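Subject: Re: [jirkelport-repair] Old Dell tower, worth stripping?
From: Hongmei Duan
To: jirkelport-repair list

Hi Gert, hi all,

Sorry for the slow reply, March has been eating my evenings. Gert Fourie wrote:

> Picked up a Dell tower from the Van Wyk office clearout. Side panel
> comes off fine but I've never taken one of these apart further than
> the memory. What's worth keeping? And is the power supply any good
> for something else, or do I just take it to the dump run with the
> rest? Lizelle says strip everything, Niall says leave it whole and
> find it a home. I have room for 2 more boxes in the garage, max.

I'm with Lizelle on this one (sorry Niall!). I've done 12 of these Dells over the winter and you get pretty fast once you stop hunting for screws that don't exist. Lay the tower down so the open side faces up, give yourself some table on both sides, and unplug it well before you start. I leave mine overnight.

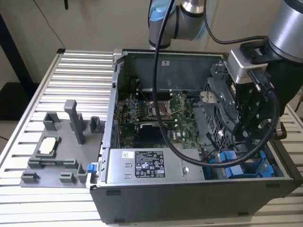

1. Power supply

With the case lying like that, it's the silver box along the near side, with the big spec label on top. Read that label before you promise it to anyone, and take a picture of it for your notes. There's a blue release latch at the left end, but check the back of your case for screws too, a couple of mine had them and one really did not want to let go. Unplug every cable from the board first! I forgot once and nearly took a connector with me. As for using it in something else, compare the plugs with a standard supply before you get your hopes up. I've only managed to reuse 3, all of them in other Dells. And please don't open it.

2. Drives and caddies

Blue means "pull here," more or less. Squeeze the tabs and the caddies should slide out. Keep every one of them, even the ugly ones, Precious is always asking me for spares and they're a pain to find loose. Watch the thin red and black wires running over toward the drives, they snag on everything.

3. The board

If the processor is already gone, close the lever on the socket and cover it with something before the board goes in a box. Bent pins are how I lost my best one, and I'm still mad about it. Bag the screws separately and write the model on the bag (tape falls off, use a marker).

The bare metal can go in the scrap bin at Terkovthorpe, they take it any time after 2 in the afternoon. If you'd like company I could come by with my good screwdriver set, just say when.

Hongmei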